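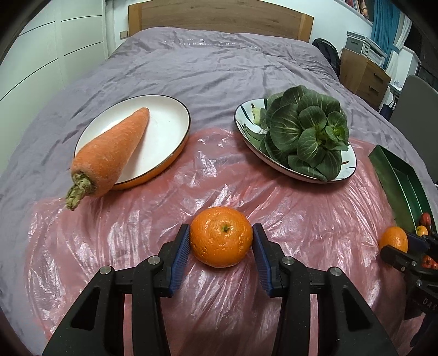

Figure 3. Left gripper open at the mandarin, second gripper at the right.

4. Fault with the left gripper

The fault first showed up in November, during the fruit and vegetable trials. The left gripper closed on an object and held it, but the width value in the log stayed at the open position. Viktória Bognár noticed it when she played back a session and the plotted line was flat through every grasp.

We had recorded 186 grasps by then. Of these, 67 had a wrong width value at some point, all of them from the left side. The right gripper was fine.

We first blamed the logging program, Latero, and lost most of a week on it. Reinstalling it changed nothing. We then swapped the cables between the two grippers and the fault stayed with the left one, so the cable was ruled out too.

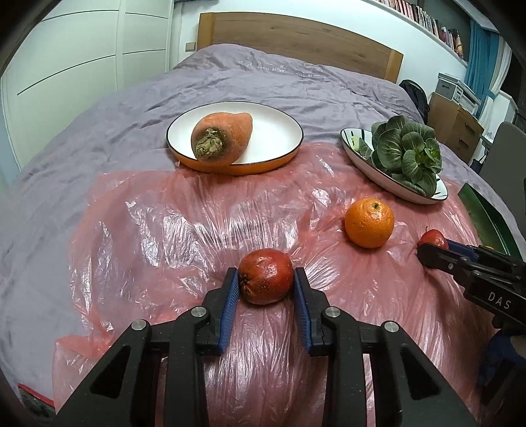 Firm round objects were the worst. With soft ones the value froze now and then and came back by itself, but when the fingers met something hard the reading often stopped until we restarted the session. When we opened the housing we found that the sensor magnet had come loose from its shaft. Under load the shaft turned and the magnet did not.

There was a safety side to this as well. The Kuvon arm replays the recorded widths, and a false open value tells it to let go. In one replay it dropped a jar from 480 mm onto the bench. The jar broke close to Viktória's hand — she was not hurt, but we stopped all replays that day.

4.1 Repair

The magnet was glued back with epoxy and left overnight. We also added a check at the start of each session: open and close each gripper 25 times and compare the two curves. If they differ, the session is not recorded. The 67 bad grasps were removed from the data set and have not been repeated yet.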